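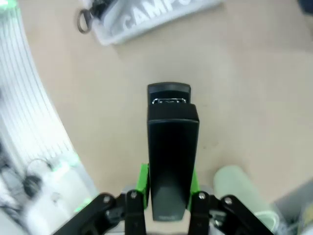

Nazar Symonenko wrote to me that I was wrong about paper tax files, and that anything older than a year should be scanned and thrown out. I've thought it over and I'm keeping the paper.

I do our household records once a year, in December, at the kitchen table. It takes two evenings. Everything goes into 8 folders: house, car, medical, bank, school, work, taxes, and one for whatever is left. Receipts get stapled to the bill they belong to. I used to use paper clips, but they slide off and catch on the next sheet, and one year I mailed the water bill with a dentist's receipt hanging off the back.

I did try scanning. I got through 200 pages one April before the old laptop quit, and I had put off making a copy. The paper was still in the closet. When the roof claim came up last year, the adjuster wanted the original invoice from when we lived in Peltden, and I found it in the house folder in a few minutes. It was for $1073 and we got most of it back.

Nazar is right that I keep too much. This time I went through the car folder and pulled out everything for the Maihi, which we sold long ago. Same with the manuals for things we don't own anymore. Bank statements stay seven years, then they get shredded.

The medical folder is still a mess. Uliana has the insurance letters at her place and I need to ask for them before I can finish it.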